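这是第六讲的讲义，接着上一讲的"感知"往下走。上次下课以后有几位同学留下来问我，为什么分割网络在验证集上分数那么好看，一放进导航程序里就开始犯糊涂。这个问题问得很好，我回去路上还在想，索性就把这一讲原来的顺序调了调，先讲感知和规划之间的那一层"胶水"，规划算法本身往后挪半节课。教材里这一层往往一笔带过，可是大家做大作业的时候，十之八九的时间都会花在它上面，所以请耐心一点，跟我慢慢走一遍。

# 第六讲　从像素到可通行区域

## 6.1 先把三个坐标系说清楚

我每年都要啰嗦这一段，今年也不例外。我们课上用的小车，软件里至少有三个坐标系：相机坐标系、车体坐标系、地图坐标系。相机坐标系的 z 轴朝前，x 轴朝右，y 轴朝下；车体坐标系的 x 轴朝前，y 轴朝左，z 轴朝上；地图坐标系和车体的方向约定一样，原点放在程序启动时小车所在的位置。

大家写代码时，变量名里请把坐标系写进去。我个人习惯写成 `p_cam`、`p_body`、`p_map`，变换矩阵写成 `T_map_body`，读作"从车体到地图"。这样连乘的时候，相邻的下标必须对得上：

```
p_map = T_map_body @ T_body_cam @ p_cam
```

看上去很笨，可是它能帮你挡掉一大半的错误。往年有一组同学的小车总是朝着障碍物的镜像位置去避让，查了整整一个晚上，最后发现是 y 轴少了一个负号（那一组后来的作业写得特别好，命名也特别规范，我一直拿来当范本）。

## 6.2 地面假设，以及它什么时候靠不住

如果没有深度相机，只有一张普通的彩色图像，我们怎样知道某个像素离车有多远呢？最便宜的办法就是地面假设：凡是被分割网络标成"地面"的像素，都认为它落在 z = 0 的平面上。已知相机内参和安装姿态，从光心出发过这个像素作一条射线，跟地平面求交点，就得到了它在车体坐标系里的位置。

推导很短，写在这里供大家对照：

1. 像素 (u, v) 经内参矩阵的逆得到相机坐标系下的方向向量 `d_cam`。
2. 用外参的旋转部分把它转到车体坐标系，得到 `d_body`。
3. 相机光心在车体坐标系里的高度记为 h，令 `h + t * d_body.z = 0`，解出 t。
4. 交点的水平位置就是光心的水平位置加上 `t * d_body` 的前两个分量。

第三步里，如果 `d_body.z` 大于等于零，说明射线朝上或者水平，跟地面在前方没有交点，这时候一定要直接丢弃。请不要取绝对值！我知道取绝对值以后程序就不报错了，可是地图上会凭空长出一大片"地面"来，调试起来非常痛苦。

还有一点，越靠近地平线，射线和地面的夹角越小，同样是一个像素的误差，换算到地面上的误差会急剧放大。所以我们的参考代码里有一个最大距离参数，超过它的点一律标成"未知"。这个参数该取多少，没有标准答案，跟相机高度、俯仰角和图像分辨率都有关系。请各组自己画一条误差曲线，再来决定。

## 6.3 标签怎样变成栅格

有了地面上的点，下一步是把它们写进占据栅格。课上用的是对数几率的更新方式，每个格子存一个浮点数，看到"地面"就减一点，看到"障碍"就加一点，最后截断在一个上下限之间。

上下限这件事，很多同学会忘。如果不截断，一个格子连续被观测成空闲很多次以后，它的数值会变得非常负，后来真的有人把椅子推过来，程序要花很长时间才肯改主意。我们的栅格地图是 200 × 200 的，数组很小，放在内存里毫无压力，所以不必为了省空间把浮点数换成整数，先把逻辑写对。

障碍物的像素要怎么投影呢？它们不在地面上，地面假设对它们不成立。常用的折中办法是按列扫描：在每一列里从图像底部往上走，遇到的第一个由"地面"变成"非地面"的位置，就认为是障碍物和地面接触的地方，只把这个接触点投影下去。它后面的格子全部保持"未知"，因为被挡住了，我们确实不知道那里有什么。

按列扫描有一个隐含的前提：图像底部的那个像素得是地面。车身或者机械臂如果伸进了画面，前提就破了，程序会以为车头正前方紧贴着一堵墙，于是原地不动。解决办法是准备一张自身遮罩，把属于机器人自己的像素先抠掉，从遮罩上沿开始往上扫。固定安装的部分可以用一张静态遮罩；会动的部分要根据关节角实时渲染，或者保守一点，把它可能经过的区域整个抠掉。

## 6.4 为什么先在仿真里做

我们这门课用的仿真环境叫 Varnham，房间的几何和贴图都可以随机化。有同学觉得仿真画面太干净，练出来的东西不算数，这个担心有道理，后面讲迁移的时候会专门讨论。不过仿真有一个真机给不了的好处：每个像素的真实类别和真实深度都是现成的，你可以把感知模块的错误和规划模块的错误分开来看。

具体做法是这样的。先用真值标签跑一遍规划，如果这时候小车就已经走得歪歪扭扭，那就不要去怪网络，问题在规划或者控制里。真值标签下走得很稳了，再换成网络输出的标签，看看多出来的失败是哪些。这个顺序请大家一定遵守，能省下很多个夜晚。

我们随课发的数据包里，训练集有 2,000 帧，验证集 500 帧，都是这个仿真环境渲染出来的。压缩包不大，用宿舍的网络也能下载。

## 6.5 几类容易分错的地方

挑一帧来说说。
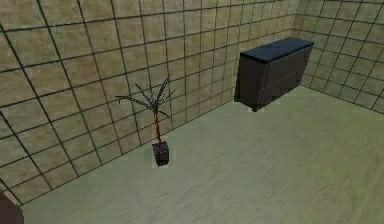 分割网络在室内场景里最常见的错误，是把有规则网格的竖直表面当成地面。道理不难想：很多训练图片里，瓷砖是铺在地上的，网络学到了"方格加深色缝"等于"地面"这样一条捷径。到了墙上贴砖、地面反而光滑素净的房间，捷径就失灵了。墙和地面之间要是连踢脚线也没有，砖面直接落到地上，网络能依靠的就只剩下颜色和纹理的变化，那条交界线往往会被预测得一段高、一段低。

大家不妨回到 6.3 节想一想后果。交界线预测得偏高，栅格里的墙就往后退，规划器会以为那边还有空间；预测得偏低，墙就往前挤，房间凭空变窄。前一种危险得多，所以我们在评测的时候，两种错误不能用同样的权重。参考代码里的 `boundary_cost` 就是干这个用的，请把两个系数分开调。

第二类是细长物体。像盆栽这样的东西，下面一个小花盆，上面一根细茎，顶上散开几片窄叶子。按列扫描时，花盆那几列没有问题，能找到接触点。可是叶子往两边伸出去，伸出去的那几列里，"非地面"的起点也许是后面墙根的位置，叶子本身就完全没有进入栅格。如果小车很矮，从叶子下面过去倒也无妨；如果车上装着机械臂，就得认真考虑了。比较稳妥的做法是给"植物"单独设一个类别，在接触点周围按类别多膨胀一圈，膨胀半径写进配置文件，不要写死在代码里。

第三类是靠墙放的深色柜子。柜子底部常常有一条阴影，颜色和柜体相近，网络会把阴影一起算进柜子里。这个错误偏保守，一般不会撞上，但会让小车在需要靠近柜子的任务里停得太远。做抓取方向的同学请留意，停得太远，手臂就够不着了。

## 6.6 把规划器接上

代价地图由三层叠加：障碍层、膨胀层、未知层。前两层大家都熟悉，我多说两句未知层。未知的格子该不该让走？完全不让走，小车一开机就动弹不得，因为四周都是未知；完全放开，它又会一头扎进柜子后面的死角。我们的折中是给未知格子一个中等的代价，并且限制速度，车越靠近未知区域就走得越慢，给感知留出更新的时间。

搜索用的是 A\*，八邻域，启发函数用对角距离。这部分代码已经给出，大家不用重写，但是请读一遍，特别是防止斜着穿过墙角的那几行判断。局部控制用纯跟踪，前视距离随速度变化。重规划的触发条件有两个：当前路径上出现了新的障碍格子，或者小车偏离路径太远。请不要每一帧都重规划，两条代价差不多的路径会来回切换，小车就在原地左右摇头，看着有点可爱，分数却不会高。

另外，时间戳。图像从采集到变成标签有延迟，投影的时候要用**采集那一刻**的车体位姿，不要用当前位姿。转弯的时候这个差别格外明显，墙会被抹成一道弧。参考代码里有一个位姿缓存，用采集时间去查，做一次插值就行。

## 作业

- 完成 `project_ground.py` 里的投影函数，注意处理朝上的射线。
- 在验证集上画出最大距离参数与投影误差的关系曲线，并说明你们组选了什么值。
- 分别用真值标签和网络标签跑同一组起点和终点，把失败的情形按 6.5 节的三类整理出来，装不进去的另起一类，写清楚你们的判断依据。
- 选做：给"植物"类加上按类别膨胀，比较加之前和加之后的路径。

报告不用写得很长，图比文字要紧，坐标轴请标单位。星期四晚上之前交到课程网盘，文件名写组号就好。代码跑不起来的同学，先检查一下外参文件是不是旧版的，我上周更新过一次，改了俯仰角的符号约定。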